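从楼到楼,走过那片灰石板

我搬到Medska园区旁边住,是八月的事。搬家那天热得人发昏,司机把车停错了门,我抱着一盆快晒蔫的绿萝站在路边打电话,问他到底在东边还是西边。他说:“我在大广场这头。”我说我也在大广场这头啊!后来才明白,那片广场大到两个人可以各站一头,互相看不清脸,还都觉得自己站在“这头”。

编辑让我写一篇关于“家门口的公共空间”的稿子,同组的人有写菜市场的,有写河边步道的,都是些热热闹闹的地方。我交上去的选题是“一块铺石板的空地”。编辑回了我一个问号,隔了一会儿又补了一句,行吧,你先写写看。

那我就写写看。

我每天要穿过广场两次,早上去对面楼里上班,晚上回来。有一阵子我很无聊,用手机上的计步软件量过,从我这边的路口走到对面门厅,906步。注意,是我的步子,我腿短。换成我先生来走,肯定用不了这么多,但他从来不肯好好数,走到一半就开始说晚饭吃什么。

906步,在市中心够你路过两家奶茶店、一家修手机的、一家永远在清仓的鞋店。在我们这儿,你路过的是石板。大块大块的灰色石板,一块接一块地往前铺。刚搬来那会儿我觉得这也太空了吧,走到中间心里发慌,总想加快脚步,好像有人在楼上看着我似的(当然没有,楼上的人都在开会)。

慢慢地,我走出了一点门道。

比方说石板的缝。你要是穿平底鞋,根本不会注意它,可只要拖过一次行李箱,就会记住一辈子。咯噔,咯噔,咯噔,从头响到尾,凌晨赶飞机的时候尤其壮观。我后来买了一只Clestik的软轮箱子,就是冲着这个去的,声音确实小了些,从“咯噔”变成了“咕噜”。花了不少钱,买一个拟声词。

再比方说风。两边都是楼,中间一条大通道,风来了可真不客气。冬天我会贴着楼根走,虽然绕一点,但少吃好几口冷风。夏天傍晚反过来,专挑正中间走,走得越慢越好,那个时候整个园区都没有比这儿更舒服的地方了。楼里的空调再好,也吹不出那种一阵有一阵无的凉。

还有下雨。雨后石板积水的位置是固定的,走熟了以后,我脑子里有一张水洼地图,哪儿要跨大步,哪儿得往左让,闭着眼都行。新来的同事常常湿着一只鞋进电梯,我看见了就很想把地图画给他,又觉得这种东西还是得自己踩出来。

为了这篇稿子,我去翻了园区当年的设计说明。做方案的是一家叫Karagiannis的事务所,说明书写得很厚,大半是管线和排水,讲广场的只有薄薄一节,里头有一句话我挺喜欢,大意是这块地不安排固定用途,留给使用的人去安排。我读完的第一反应是,这不就是偷懒嘛!第二天早上又走了一遍,想法松动了一些。

因为这地方还真被大家安排得挺满的。早上七点多有人来练太极,排得不整齐,后排那几位总比前排慢半拍。中午吃完饭,会有人绕着广场一圈一圈地消食,走得飞快,脸上的表情像在还债。到了晚上,孩子们出来了,滑板车、轮滑、遥控车,什么有轮子骑什么。去年园区办过一次旧物集市,摆了43个摊位,我在那儿花8块钱淘到一只搪瓷杯,现在还放在办公桌上装回形针。那么多摊位摆开,广场居然还空着一大半,逛完一圈,你还得走好长一截路才能回到家。

不过要说这片广场上我最有感情的东西,是自行车。

我刚来的时候不骑车,觉得这么点路,骑什么骑。后来有一回快迟到了,看见同事从我身边嗖地过去,连头发都没乱,我当天下班就去看车了。最后买的是一辆Bililix的二手通勤车,300块,铃铛是坏的,车座比我还有主见,每隔几天就自己往左偏一点。我先生说这车骑出去丢人,我说丢不丢人,反正到得比你早。

有了车就得操心停车。广场两侧楼前都能停,大家各有各的习惯。有人图进门近,恨不得把车停到台阶上;有人图好认,每天都停同一个位置,哪天被别人占了,能在旁边站着犹豫半分钟。我属于后一种。我喜欢停在靠绿化带那一侧,挨着路沿,下班出来一抬眼就能看到自己的车,心里踏实。

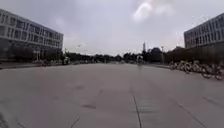

阴天的广场,右侧楼前的树荫边停着一排自行车。

天灰的日子其实是我最喜欢的。大太阳底下,浅色的楼和石板一块儿反光,晃得人睁不开眼,只想低头赶路。阴天就柔和多了,天是灰的,楼是灰的,地也是灰的,深深浅浅好几种灰叠在一块儿,远处那一排树反倒显得特别安静。我有个做平面设计的邻居,说她配色没灵感的时候就下楼来站一会儿。我问她站出什么来了,她说,站出一套灰色的名片,客户没要。

当然啦,毛病也不少。首先是坐的地方太少,我婆婆来住的那段时间,走到一半就想歇歇,找不着椅子,最后坐在路沿上揉膝盖,一边揉一边批评我挑房子不带眼睛。其次是夜里的灯,中间那一段偏暗,骑车得慢点。我给物业写过一回意见,建议加几张长椅,最好带靠背的,回复很客气,说已经记录。上个月我又写了一封,这次附了张手绘的位置图,水洼的位置也顺便标上了。

如果你也想来走走,我建议傍晚来,穿一双好走的鞋,别拖箱子。从哪头进都行,只是约人见面的时候千万别说“我在广场这头”。说楼号,或者说你在自行车那边。

写到这儿该下班了,外面的风听着不小。我的车座今天早上又偏了,扳手在抽屉里,待会儿先下去把它拧正。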